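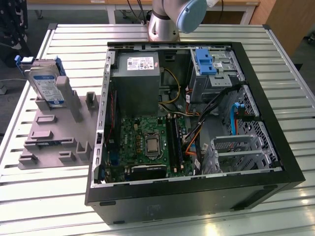

Which gripper for pulling memory and drives out of old desktops?

Posted by Kastriot Atanasov, 19 Nov 2018

Hi all, first post in this section so be gentle. I'm putting together a small teardown cell for office PCs at a refurb shop in Droltham. One arm, one slatted table, and the tower goes down on its side with the panel off so everything faces up. Next to it I have a gray plastic fixture with slots and posts, so drives in their blue caddies have somewhere to stand. That half of the job I'm happy with.

What I can't decide on is what goes on the end of the arm. I have two grippers on loan and I have to send one back. One is a Hemine parallel jaw with a 200 mm reach extension, long skinny fingers, very light. The other is the Jeltby, which is shorter and wider and feels like a brick – but it grips like one too. The Hemine is 689 with the fingers included and the Jeltby is a bit less, but then you have to make your own fingers.

My test case has memory sticks standing right beside the processor, a bundle of black cables slung diagonally over the middle, and an expansion card lying low in the case. The Hemine gets down between things nicely but the tips flex when I try to pull a stick. The Jeltby doesn't flex at all, and I keep snagging the cable bundle with it. Oh, and the blue data cable by the wall, I've hooked that one more than I want to admit.

I'm also wondering if I should add a camera on the wrist or if the one on the stand is enough. Anybody done this?

Annatjie Dlamini

Keep the Jeltby! I went through the same thing in June with a different long-finger gripper and I was so in love with it for a week, because it could reach everywhere, and then I started pulling connectors for real and it was useless. Flex at the tips means you never know where you're holding. Once the clip on a memory stick is open it comes out pretty easily, but you want it straight up, and bendy fingers will rock it every time.

Make your own fingers for it. Mine are printed with a steel strip down the inside and a thin rubber pad on the face. Take the outside corners off with a big radius, like way bigger than looks necessary, and the cables mostly slide past. I'd also open the jaws only a few millimeters more than the part. If you open all the way inside the case you're just asking to catch something (I left mine on full stroke for ages and blamed the arm).

For the cable bundle, move it first. I have a separate step where the gripper closes, goes in from the side and pushes the bundle over toward the drive bay, then backs out. It's slow and kind of ugly but I stopped snagging. The data cable I would just unplug by hand before the case goes on the table, unless you're trying to prove a point.

Drives in caddies are the easy part. Squeeze the sides of the caddy and leave the drive itself alone. Check that your fixture posts don't sit where your fingers need to go, though. I had to cut one of mine down.

Benoît Lemaire

Depends on your arm. What payload?

Čestmír Malý

I'll argue the other side a little. If you have mixed cases coming in, reach matters more than people think, and a heavy gripper eats up payload you'll want later. We kept the long fingers on ours, cut them shorter by a third, and most of the flex went away. You could try that before you send the Hemine back – well, ask them first if it's a loaner, haha.

On the camera: get the wrist one. A fixed camera is fine for finding the case and checking the fixture, but as soon as the arm leans over the tower it blocks its own view, and that's right when you want to see the clips. Mount it on the side away from your cable run and keep the lead short. Ours was dangling behind the arm at first and it got pulled out of the socket twice in a morning.

Also watch the reflections off those white slats. I put a dull gray mat under the case and my edge detection got a lot calmer.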